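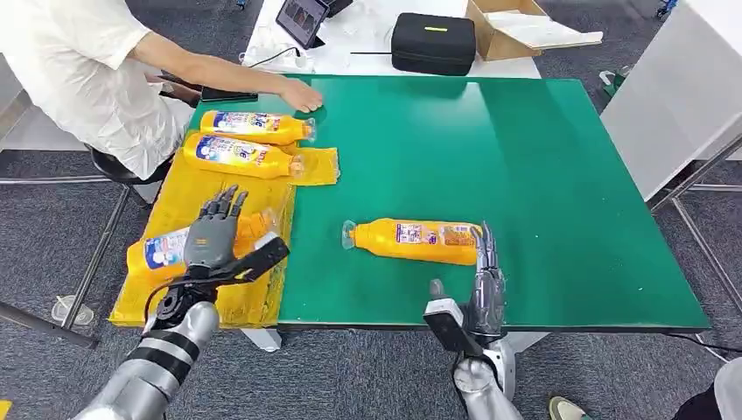 3 min read

Belgate Household Drive Fills 1097 Cleaning Kits for New Tenants

JUDHOLM, January 21, 2023 — Families moving into their first apartments in Judholm this winter will find something useful waiting on the kitchen counter. The Belgate Household Drive has finished packing 1097 starter kits, each one built around a full bottle of cleaning product, and the first 60 go out next week.

The drive began in December with a goal of 2000 kits by spring, and the packing tables have been busy ever since. Bottles are laid out on their sides, checked for a sound cap and a clean label, then wrapped and boxed with padding so they travel well. It's simple work, and people keep coming back for it!

"You pick up a bottle, look it over, and think about somebody getting the keys to a new place," said Ama Gbeho, who runs the drive. "I love that part. A bottle of cleaner is a small thing, but when you've just paid a deposit, you don't want to go out and buy ten small things."

Along with the cleaner, each kit holds two sponges, a dish towel, a roll of trash bags and a card listing pickup days for recycling. Tenants asked for the card last year, and it has been a big hit.

Sérgio Azevedo, who looks after packing, said the padding matters more than people expect. "We had leaks our first season — sticky boxes, ruined towels, the lot. Now the film stays on the cap and the bottle gets its own corner of the box. I'm really happy with how these are turning out."

Kits are free to anyone signing a first lease in Judholm or the Arthur neighborhood. Tenants can ask for one through their building office or at the Belgate front desk, and no proof of income is needed.

The drive still needs dish towels and sponges, new and in their packaging. Liquid cleaners should have the cap sealed. Drop-off is at the Belgate front desk during regular hours.

Press contact: Tumaini Wanyama, Belgate Household Drive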